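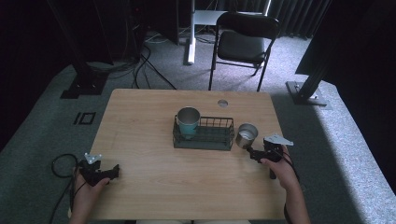 Home | Workshop | Model Making | Drawings | Links

Cleaner Foam-Board Models on Your Own Workbench

I love building models of houses. You can squint at a floor plan for a month and still miss that the stairs land you right in front of the bathroom door, and then you glue up a few bits of foam board and see it in an evening! I built one for our extension and another for the Surnen library competition, and these are the habits that stuck.

Change the blade sooner than you want to. I snap off a segment after every 20 long cuts. A dull blade drags the foam and leaves those crumbly edges that no amount of sanding fixes.

Cut in three passes: top paper, foam, bottom paper. Keep the knife upright and lean on the ruler, not the blade. A steel ruler with a strip of masking tape on the back won't skate around.

For corners, peel the paper and foam off one edge to the thickness of the board, leaving the outer paper as a flap. The joint just disappears — it's so satisfying.

Use less glue than you think. A thin bead of white glue, then hold for 60 seconds. Pins help, pushed in at a slant. Keep solvent glues well away, they eat the foam.

Windows go in while the wall is still flat. I forget this every single time.

For site contours I like 2 mm gray card, stacked and left a bit rough. My hillside for the Issahaku house used up a whole pack and I'd happily do it again.

Save your offcuts! The long skinny ones make parapets and steps.

Comments (3)

ondeck: The flap corner worked first try. Does it work on curved walls too?

Vavico Models: For curves, score the inside face every few millimeters and bend slowly. Lovely page!

papercut2000: Still finding foam crumbs in my socks.

Contact | Copyright, all rights reserved | Back to top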